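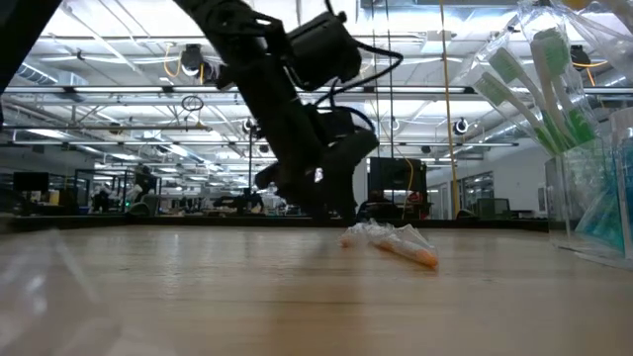 Brosse à dents sous emballage transparent, table en bois clair.

Accueil Guides Listes Contact

Contrôle avant mise en production : application mobile Hulel
Relevé du 17/04/2020, version candidate 12

Signature et certificats
[x] Certificat de distribution valide. Expire en juin, renouvellement à demander.
[x] Clés de test retirées du paquet.

Droits et données
[x] Autorisations demandées au premier usage seulement.
[ ] Journaux sans identifiant personnel. Commentaire : l'adresse électronique apparaît encore en clair quand la connexion échoue. Bloquant.
[x] Session fermée après 15 minutes d'inactivité.

Tests automatisés (Morix)
[x] 233 cas exécutés.
[ ] Aucun échec. Commentaire : deux échecs sur le changement de langue, ticket ouvert chez Kaijage.
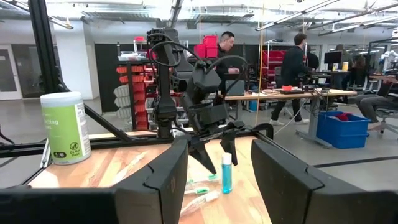 [x] Délai maximal fixé à 60 secondes par cas. Ne pas l'augmenter pour faire passer la synchronisation, le ralentissement vient du serveur Plutport.

Retour arrière
[x] Version précédente conservée et installable.
[ ] Procédure relue. Commentaire : l'étape 4 renvoie à l'ancienne console.

Avis : non conforme. À représenter après correction des journaux.

Partager (15) Commentaires (0)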